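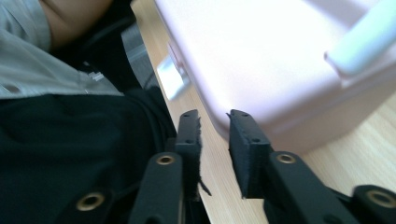 Black curtains were the first thing I wanted when I began to work nights, and it took me almost a year to have them. I thought it would be a small matter. You go to a shop, you buy dark cloth, you hang it, you sleep. But I am a person who must first decide everything in the head, and I spent many mornings awake in a bright room deciding. The cloth had to be black, this I knew. For the rings at the top I could not choose between silver and gold, and in the end I chose the gold kind, like the four round eyelets in the photo, because against black they catch the light in a warm way and silver looks to me like a hospital. I already spend my nights in a place with enough silver.

I should explain my work a little. I am at the bakery in Costello, the big one behind the train station, and my shift begins at ten in the evening and ends at six. Before this I worked days for many years in an office in another country. When I moved to Prindidbridge I was 33 and I had never in my life gone to bed after sunrise, except at weddings. So I believed that sleep was something simple that the body does when it is tired. The body is also listening to the sun, and to the neighbors, and to the man who sells gas bottles from a truck.

In the first weeks I came home on the 488 bus with all the people who were going to their offices. They smelled of soap and I smelled of yeast. I ate breakfast, which for me was dinner, and I lay down at half past seven. At eleven I was awake again with my heart going fast, as if I was late for something. I got up, I cleaned the kitchen, I wrote long messages to my sister. At four in the afternoon I fell asleep on the sofa with my shoes on. This went on until November, and then the short days helped me more than any advice did.

There was a lot of advice. My doctor told me to keep the same hours on my free days, and I tried, but it is lonely to eat soup alone at three in the morning in a quiet apartment. My mother told me to find another job. Kofi Owusu, who works at the oven next to mine and has done nights much longer than me, told me to stop looking at the clock. He had turned his own clock to the wall so many years ago that he no longer knew if it was still going. He also told me to wear sunglasses on the bus home, even in the rain. I felt foolish the first time and after that I did not feel anything, and I think it does help. The morning light tells you that the day is starting, and if you don't see so much of it, you can still believe for another half hour that it is night.

Then there was the question of the curtains. The store in Sallwood has ready ones, but my window is an old one, very wide and not so tall, and all the ready curtains were made for windows that are tall and narrow like a door. A woman in the fabric department offered to have them made for me, and the price she wrote on the paper made me laugh out loud, which was not polite. I bought the cloth by the yard and took it home on the bus on my knees.

I can sew, but badly. My grandmother was the one who sewed, and she had no patience to teach, so what I know I learned from watching her hands and being told to move out of her light. The first seam was crooked. I took it out and made it again and it was crooked in the other direction. The heavy cloth pulls itself off the table by its own weight, and you must put a chair on the other side to hold it up. For the holes you need a small tool and a hammer, and I could only hammer in the afternoon, because the family under me has a baby who sleeps in the morning the same as I do. We have a friendly agreement, this baby and me.

The cut edges were also a problem. Black cloth of this type opens itself at the border, and for many days I found little black threads in the bathroom, in my socks, one time in the butter. If you do this at home, fold the edge two times and iron it before you sew. I read this instruction only after I was finished.

When I finally hung them, I closed them at noon to see how dark it was, and there was a line of light at the top as bright as a lamp. Sun comes over a curtain as easily as it comes through it. I had thought only about the cloth and never about the wall. I put a board above the rod, resting on two brackets, and I painted it white so the landlord would not be upset. Now there is a little light at the left side in summer, and I have decided that I can live with it.

Do I sleep now? Better, yes. Most days six hours, sometimes seven, and after that I lie there for some time and listen to the street. I have started to like some sounds that made me angry in the first months. The school in Gomdale Street has a break at half past ten, and if the wind is right I hear the children shouting in my dream, and in the dream they are always birds.

What I did not solve is the free days. My friends want to meet for lunch, and lunch is for me the middle of the night. I go, and I am the person at the table who is smiling one second too late. Last month I suggested that we all have breakfast together at seven, when I come from work, and two of them came! One had wet hair. We ate rolls that I had carried home warm inside my coat, and they asked me many questions about the ovens, and then they left for their jobs and I closed the curtains.

Some of you wrote to me after my last post to ask which cloth I used. It was sold only as heavy lining, without a name on the roll, so I can't say more than this. The woman in Sallwood will know it. Hold it up against the ceiling lamp in the store before you pay, with your hand behind it. If you can see your fingers, choose a thicker one. For the rings, buy a few more than you need, because I bent several with the hammer before I understood that you must hit softly and more times. Next time I want to write about food, and what you can eat at three in the morning without feeling sick at five.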